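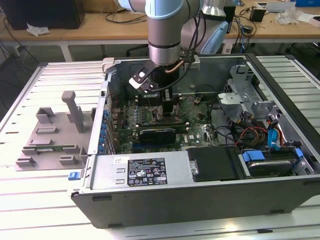
4. Setting up a memorial page

I've set up a fair number of these pages now, most of them for families I know around Stostbridge, and I wrote this section so you don't have to learn it the way I did (at the kitchen table, at eleven at night, with three cousins texting me photos). Have a cup of something next to you. If you already have your Osia account from section 3, you're ready to go.

Before you start, find the full name as the family wants it shown, the dates, and one photo everybody likes. The photo can wait if people are still arguing over it!

1. Sign in and click New Page. Osia asks whether you're making a Memorial or a Celebration. They look nearly the same, but Memorial has the candles and Celebration doesn't, and you can't switch later.

2. Type the name. There's a separate box for a nickname, and please use it. When I made the page for my aunt, Glenys Kettle, half the people looking for her only knew her as Glen, and the search doesn't guess.

3. Fill in the dates. If you only know the year, leave the month on the little dash. Don't put January 1 as a placeholder, or the page will send everyone a birthday reminder on New Year's Day.

4. Paste in the obituary. The box holds 1,230 characters including spaces, and it cuts off whatever runs over without warning you. Longer ones go under Life Story, which has no limit that I've ever hit.

Note: If you're copying from the newspaper's site, paste into a plain text file first. The Trorstead paper uses curly quotes that come out as question marks.

5. Add the main photo. It gets cropped to a circle, so pick one with some room around the head. You can drag it around until it looks right, then click Keep.

6. Choose who can see the page. Your options are Everyone, People With the Link, and Invited Only. I nearly always start with People With the Link and open it up after the service, once the family has had a look.

CAUTION: Changing from Everyone back to Invited Only hides every message left by someone who isn't on your list. They aren't deleted, but the people who wrote them will think they were, and you'll get phone calls.

4.1 The guest book

7. Open Guest Book and turn on Hold for Review. New messages then wait in a gray list until you approve them. I check mine in the morning and again after supper.

8. Pick one other person to approve messages with you. Go to Helpers, enter their email, and tick Guest Book only. Leave Edit Page alone unless you trust their spelling (I have a brother, that's all I'll say).

9. Write the first message yourself. It can be short. People seem shy about an empty book, and on Glenys's page we went from nothing to 40 messages in one weekend once my mother had put hers up.

Note: A message can't be edited once it's approved, even by you. If somebody has the wrong name in theirs, send it back with the Return button and a kind word. They'll get an email with their text still in it.

4.2 Candles

10. Candles are on by default. Each one burns for 7 days on the page and then moves to the Past Candles shelf, where the name and date stay for good.

11. To change the color, click the wick. Yes, the wick, it's tiny! On a phone you'll need to zoom in.

12. If the family would like donations instead, turn on the Gift Line and type in the charity's name and address. Osia doesn't handle the money, it only shows the words, so check the address twice.

CAUTION: Don't turn candles off and back on again. It resets the shelf. I lost 46 of them on the Haslam page one December and had to write to the family, and I still feel bad about it.

4.3 Before you share the link

13. Click View as Visitor and read the whole thing out loud. You'll catch a missing "survived by" much faster that way.

14. Ask one family member to read it too, and wait for their answer.

15. Click Share and copy the short link, the one without the string of numbers at the end. That's the one to give the funeral home for the printed program.

If the page shows blank after sharing, give it ten minutes and refresh. For anything stranger than that, go to section 9, Fixing Things.

Next: 5. Adding photos and recordings

We use cookies to remember your sign-in and to see which help pages get read. By continuing you agree to our cookie policy. Accept | Manage settings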